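Desk clear-out before badminton season – show me yours!

nele_nolte
Finally started on the big table Thursday. First job was the black stick with the orange band, which has been homeless for months. Marker? Glue stick? I love it either way!

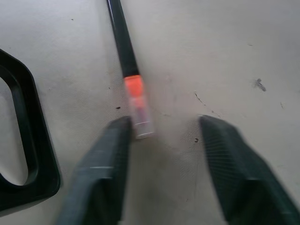

Orange band, see-through end

zsinaga
Marker, surely. Pen cup, done!

FarahT
Disagree, I'd put it in the racket bag so you can label shuttle tubes. Mine has lived there for 400 games.

nele_nolte
Ooh, tempting. Racket cover is out too, with the green towel on top, and the cardboard pieces are bagged up for my Drilberg box project.
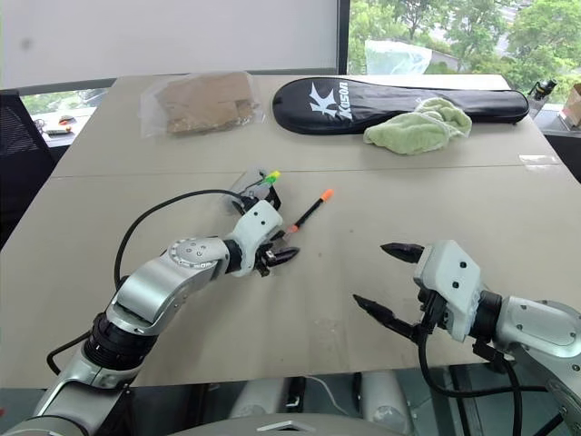

Kason cover, towel, bag of cardboard

zsinaga
Great cover! But towels need their own hook. Mine smelled like January for 11 weeks.

FarahT
Oh come on, a towel in the bag is fine if you wash it :)

n_lockwood
Team hook. And that window with the trees – I'd never get any tidying done!

nele_nolte
OK, hook for the towel, stick goes in the bag. Cardboard next!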